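Do You Need the Tray?
Speaker notes, Paraschiva Mocanu
Talk for the Darnton small venues evening, May 2020

Running time 17 minutes if I don't tell the Bekside story twice. Leave questions for the end. Water on the lectern, clicker in left hand.

Slide 1. Title

Say hello, say where I work (front of house at Bekside, before that the Oprea tea room). Say up front that I have nothing to sell and that I own too many trays.

Then the claim I want to poke at. Every training handout I have ever been given says some version of "always use a tray." Never carry a drink in your hand. A tray is cleaner, a tray is faster, a tray looks professional. I taught it that way myself for years and I never once checked it.

What I'd like to do tonight is take those three words, cleaner, faster, professional, and see how much is left when we're done. My guess is some of it. I doubt it's all of it.

Slide 2. Where the rule comes from

Keep short. As far as I can tell the rule was made for glasses. Glasses on a round tray with a cork or rubber face, one hand underneath, the other hand free to serve. In that setting I have no quarrel with it.

Then it got copied into handouts for places like ours. We don't run a cocktail floor. At Bekside we put soft drinks on tables for meetings and birthday parties, mostly in big plastic bottles, and people pour their own. Tall bottles, smooth plastic tray, no liner. I don't see why a rule about wine glasses should carry over without anyone looking at it again.

Ask the room: who here serves from bottles left on the table? Wait for hands. Don't fill the silence.

Slide 3. The standard setup

Click. Let them look before talking.

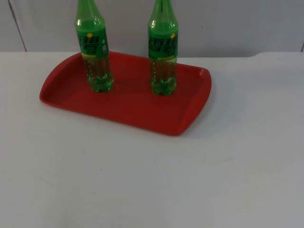 Soda service, the usual arrangement: red tray, white table, two bottles standing.

Points to make, any order:

The tray is rectangular, with a raised rim all the way around and ends that curve up into something you can get your fingers on. Perfectly decent tray. If you bought trays from a catalog you probably have one like it.

Look at where the bottles are. Both sit toward the back. I see people do this all the time and I do it too. You set the tray down, you load it from the front, you push each bottle back to leave room for the next one, and then there is no next one. Now pick it up. The heavy side is away from you and your wrists are doing work they didn't need to do.

The handout says "center the load." Fine. Then it shows six glasses in a ring. It has nothing to say about a pair of tall bottles, and tall bottles are the awkward case. The taller and fuller the thing, the less the rim helps you. A rim will stop a bottle from sliding off. I don't believe it will stop one from tipping, and yet I have heard people describe the rim as a safety feature.

(If someone asks about the brand of the drink: I can't read the label, it's in Chinese. Move on.)

Slide 4. "Cleaner"

My least favorite of the three, so do it now.

The argument is that a spill stays in the tray. True for a small spill while the tray is sitting still. Ask anyone who has walked across a room with a puddle in a shallow tray how well it stayed there.

The second half of the argument is that the tray keeps the table clean. Well, it keeps the part of the table under the tray clean. Then the bottoms of the bottles sit in whatever is on the tray, people lift them, pour, and put them back down on the tablecloth. The ring has moved a foot to the right.

Also somebody has to wash the tray. I went through the store cupboard last September and found 36 of them, and I would not have eaten off most of them. The Fidero rep told me theirs were good for 3,000 washes. I asked him who had washed one 3,000 times. He said he'd get back to me.

Pause for the laugh. If no laugh, keep going.

I'm prepared to say a clean tray on a busy table is better than no tray. I'm not prepared to say a tray is clean just by being a tray.

Slide 5. What happens once it's on the table

All of the advice stops at the moment you set the thing down. Read your own handout tonight and see if I'm wrong. Carrying, lifting, turning, setting down, step away with a smile. But with bottle service the drinks then live there for an hour or two, and the tray is supposed to be home base.

Do people use it as home base? In my experience, for one pour. After that the bottles go wherever there is a gap. 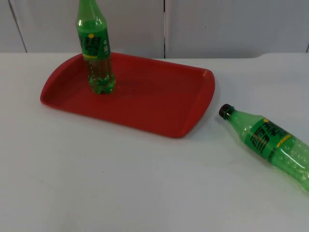
Slide 6. One on, one off

Leave the last picture in their heads and talk to it from here. One bottle up on the tray, near the left end. The other on its side on the bare table, past the right handle. There is loads of empty red floor between them.

I'm not going to tell you how a bottle gets to be lying down. I can think of plenty of ways and so can you. What bothers me is that the handout has no line about it. A round bottle on its side on a hard, flat table has nothing to stop it. The one place on that table with an edge around it is the tray, and the tray is mostly vacant.

So here's the first piece of advice I would stand behind: if a bottle has to lie down, lay it in the tray. That is a real use for a rim. Short wall, round object, gravity doing nothing clever. I have much more faith in the rim for this than for anything that's standing up.

Second piece of advice: look at how much is left. The standing bottle on that slide has only a little clear liquid showing down in the bottom. A nearly empty plastic bottle is a nuisance. It's light and tall, and a sleeve will take it over. We fuss about full ones on the way in and ignore the almost empty ones, which at Bekside are the ones I pick up off the floor.

My rule at work is that once a bottle gets down to the last glass, pour the glass and take the bottle away. I can't prove it helps. It does give me more room on the table.

Slide 7. "Faster"

People like this one as it sounds like it can be measured. Two bottles in one trip, so half the walking.

I'd ask: compared to what? Most adults have two hands and can carry a bottle in each. The tray takes both hands and brings the same two bottles. For two bottles the tray saves no trips at all. For four it might, if you trust yourself with four tall bottles on smooth plastic, and I don't.

I asked the 23 people on our staff list to write down what they do when no one is watching. Nearly all of them carry by hand and bring the tray separately, under one arm, to put down at the table first. I think they're right. I was the person telling them to do the opposite.

Caveat, say it out loud: that was a sheet of paper on the break room door and people may have been writing down what would annoy me. It is not a study.

Slide 8. Size

The handouts talk about "bottles" as if they came in one size.
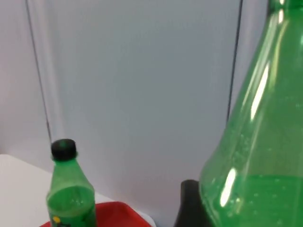 Large bottle close up at right, small one with a black screw cap farther back.

Be fair about this slide. The big one is much nearer to us, so don't let anyone work out a ratio from it. I only want them thinking about big shoulders and little shoulders on the same table.

Small bottles are easy. Put a cap on, carry them however you like, stand them anywhere. I have never seen a small bottle cause a problem that a napkin couldn't solve.

Big ones are where the trouble is. Wide shoulder, smooth plastic, and on a cold day straight from the fridge they are slippery. Squeeze them in the middle with the cap loose and you know what you get.

Mixing sizes on one tray is where I would push back hardest on the tidy diagrams. The usual advice is tall at the back, short at the front, so everybody can see what there is. Which back? People sit on four sides of a table. For half of them the big bottle is now a wall. Put the large ones in the middle of the tray and the small ones off the tray altogether, next to whoever asked for them. It looks less neat in a photo and I get fewer people reaching across each other.

Slide 9. "Professional"

Shortest one. A matching tray looks nice. I agree with that. A red tray on a white table looks cheerful and I'd pick it over brown any day.

But I have been handed "it looks professional" as the answer to every practical question I ever raised about trays, and at some point you notice it is the only answer on offer. The Oprea tea room had beautiful trays. We also had a mop that lived by the door.

Slide 10. Lifting off and setting down

Last practical bit. Whatever you think about carrying, bottles do go on and off trays, and that is when I'd want people paying attention.

Handouts say grip the bottle "firmly around the body." I'd go higher. Around the neck and shoulder the shape gives you something to hold under, and the bottle hangs straight. Keep it upright the whole way. Come down until the base is just above the tray, then let it settle flat before you loosen your hold. If it lands on one edge of the base first, you'll feel it rock. Stop and fix it then.

The objection I get is that the top of the bottle is where people pour from, so hands shouldn't go near it. Reasonable. Keep the cap on, then. And stay down on the shoulder if your hands are big enough.

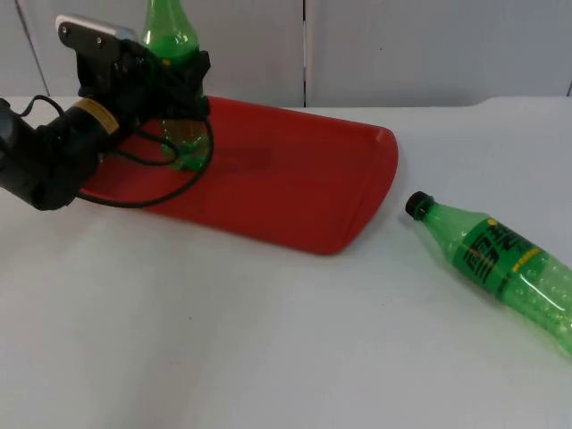 Slide 11. What I'd keep

Read these, don't embellish.

Use a tray for glasses and for anything open.
For big bottles, put the tray on the table first and bring the bottles by hand.
Load the middle of the tray.
Anything lying down goes inside the rim.
Clear the nearly empty ones early.
Wash the tray as often as you'd wash a plate.

Then admit what I don't know. I haven't tried liners properly. The Fidero ones smelled odd and I sent them back, so somebody else will have to tell me. I also have no idea if any of this holds for glass bottles, which behave differently in the hand and which we don't stock.

Slide 12. Questions

Likely ones:

"What about round trays?" I don't like them for bottles. I can't give a better reason than that I've dropped more off round ones.

"Isn't this just common sense?" Maybe. Then why do the handouts say something else?

"Can we have the slides?" Yes, leave an email on the sheet by the door. Bring a pen that works this time.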